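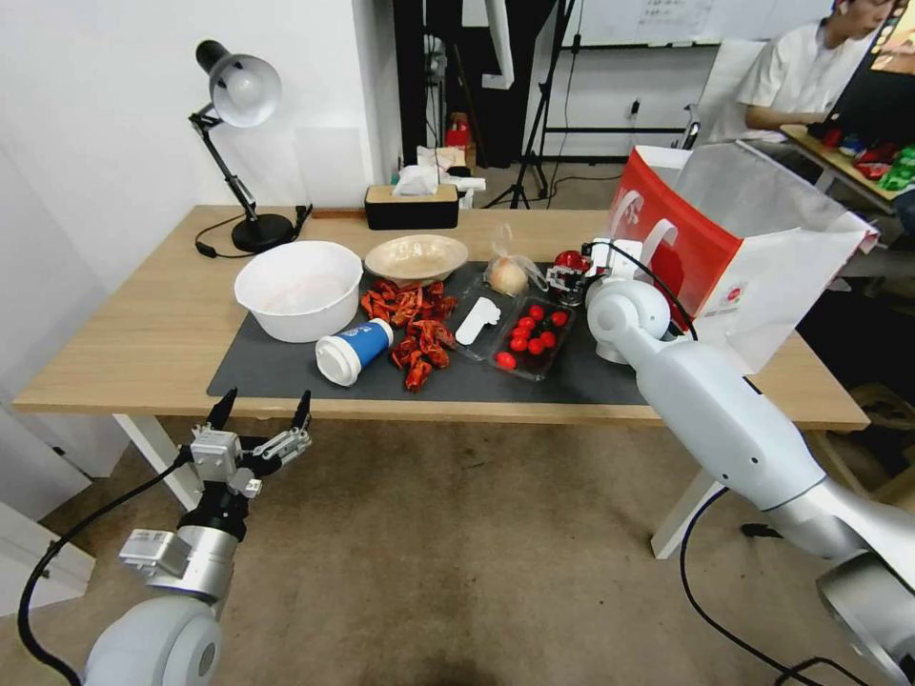
搜索 搜索本站……

星期天的桌子

2023年12月24日，星期日

我学中文已经很多年，但是写长一点的文章还是慢。请读的人原谅我，有的句子可能不太自然。我写的时候词典一直开着，先写在纸上，再打进电脑。

今天想写的是桌子，还有桌子上的东西。

我住的地方没有真正的厨房。有一个水池，一个电炉，墙上有两块木板可以放盘子。切菜、剥蒜、包东西、吃饭、写字，都在一张桌子上。桌子是浅色的木头，腿是白色的。买的时候我觉得太大，搬进来以后才知道刚好，再小一点就不能生活了。它是从一家叫 Durnico 的二手家具店买的，价钱是160，送货另外算。送货的人把它放在门口就走了，我自己一点一点推进房间，地板上到现在还有一条浅浅的印子。

桌子中间我铺了一块深灰色的垫子。以前没有垫子，切过番茄以后，水流到木头的缝里，很难擦干净。现在做饭的东西尽量放在垫子上，别的东西放在垫子外面。这是我给自己定的规矩，不过常常守不住。比如纸杯，本来应该喝完就扔，可是我喜欢把它留一会儿，结果它就倒在垫子上，在辣椒旁边。杯子是蓝色和白色的，盖子还盖着。我妈妈看见一定会说我。

辣椒是我今年冬天最重要的东西。我说的是干的红辣椒，皱皱的，颜色很深，有一点橙。在我的家乡，人们也吃辣椒，但是磨成粉，装在小瓶子里，一顿饭只放一点点。我来到这里以后，第一次看见有人把整个的干辣椒放进热油，我以为他做错了。后来我自己也这样做，油烟很大，我咳嗽了很久，窗户开了一个晚上。现在我学会了：油不要太热，辣椒先用剪刀剪成段，籽抖掉一部分，下锅以后很快就要放别的菜。如果颜色变黑，就已经晚了，味道是苦的，只能重新来。

挑辣椒也要时间。我把它们直接堆在垫子上，一个一个看，有霉点的不要，蒂要拔掉。挑完以后手不可以碰眼睛。这句话我写在这里，是给我自己看的，我已经忘记过三次。

辣椒后面有一个浅的碗，外面是米色，里面颜色像浅的焦糖。我想用它装挑好的辣椒。旁边那个白色的大塑料碗是用来泡东西、洗菜、拌菜的，什么都可以。大碗很轻，也不好看，可是我搬家的时候先装进箱子的就是它。好看的碗我有过几个，都破了。

下面写一下今天晚上的菜。我不会写真正的菜谱，因为我没有秤，都是用眼睛看的。

洋葱：一个，颜色很浅，还在透明的塑料袋里。我买洋葱的时候总是要一个袋子，它的皮会掉得到处都是。切以前把它放在冷的地方，眼睛会舒服一点。切成丝，不要太细。

番茄：是樱桃番茄，放在透明的塑料盒里。这种盒子有分开的格子，我很喜欢，一格放番茄，另外一格放白色的塑料勺子。勺子放在盒子里就不会找不到。以前我的勺子总是在最奇怪的地方，有一次在书架上，有一次在大衣的口袋里。番茄对半切开，切的那一面朝下，先煎，不要翻得太早。等皮有一点皱了，再放洋葱和剪好的辣椒。盐最后放。

吃的时候配米饭，或者配面包。配面包不太中国，但是面包可以把盘子里的油擦干净，我觉得这样很好。剩下的第二天早上放在鸡蛋里，也好吃。

桌子的左边放着我的台灯，黑色的，灯罩是银色，可以弯。灯罩我总是压得很低。房间里原来的灯在天花板上，我切菜的时候自己的影子正好在手上，很危险。有了台灯就好得多，晚上还可以在同一个位置看书。只有电线让我烦恼，它从桌面上经过，一直拖到左边，我已经想过用胶带固定，但是胶带会伤木头。如果哪位读者有好办法，请在下面告诉我。

碗的后面是纸巾盒，黑色，上面是木头的盖。我在一家叫 Konstantinidis 的小店里看到它，看了两次，第二次才买。一个放纸巾的盒子，要花19，我觉得有一点贵。可是用了以后，我承认它比软的塑料包好用。塑料包抽一张纸，整个包都跟着来。这个盒子重，一只手就可以抽。做饭的时候另外一只手上常常有油，所以这是很大的区别。

桌子右边是一个大的纸袋，白色和红色，我让它开着口，歪在那里。我的习惯是这样：买东西回来，不马上把袋子收起来，先放在桌子的一头，做菜的时候拿什么就从里面拿，垃圾也可以暂时放进去。等袋子空了，或者满了，这一天的厨房工作就结束了。我知道有的人回家第一件事是把所有东西放进柜子。我很佩服他们，可是我没有柜子。

去年搬来以前，我在另外一个城市住了nearly三年——对不起，我想写的是“将近”三年，有时候手比脑子快。那里的房间有柜子，有大的厨房，和别人一起用。冰箱里每个人有一层，我的是最下面一层，拿牛奶要蹲下。那个时候我很少做饭。现在地方小了，我反而做得多。我想了很久是为什么，可能是因为东西都在眼前，看见番茄就想到要吃番茄。放在柜子里的东西我会忘记，到春天搬家才发现有一包面粉已经不能用了。

明天我打算把桌子全部擦一次。步骤是先把垫子拿起来抖一抖，用温水洗，挂在浴室；然后擦木头，布要拧得很干；最后擦桌子腿，白色的腿最容易看出灰。擦完以后，我要让它空一个晚上，什么也不放，只有台灯。能不能做到我不知道。

一月我想学做泡菜。楼下的 Itach 杂货店有玻璃罐，大的小的都有，我已经看好了一个中等的。辣椒如果还有剩，正好可以用。要是失败了，我也会写在这里，只是味道请大家自己想象。

现在我要去剪辣椒了，剪刀刚刚还在手边，又不见了。

阅读 3255
评论 3
分享 19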